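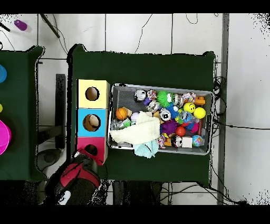 Painting cardboard boxes - quick guide, as promised in the Brivdale newsletter. Plain brown card drinks paint, so seal it first. One thin coat of watered down PVA, both sides or it curls. Leave overnight. Cut any holes before you paint, not after. Pale yellow, sky blue and a pinkish red make a nice stack, one colour a box, and the insides can stay brown. Saves paint.

We use cookies to improve your visit. Accept / Manage settings

Then colour. Cheap emulsion is fine, tester pots even better. Foam roller for the flat faces, small brush for edges. 3 thin coats beat one thick one - thick goes soggy and the corners lift. Let each dry propely. 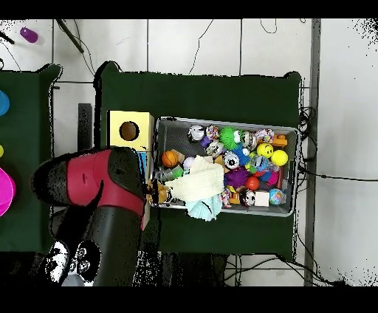
Rub down lightly between coats, fine paper only. Wipe off the dust with a dry cloth, never damp. Tape the bottom flaps from inside so it dosen't show.

Roughly 4 boxes to a tester pot if you're careful. Matt varnish last, optional. Stand them on jam jars to dry.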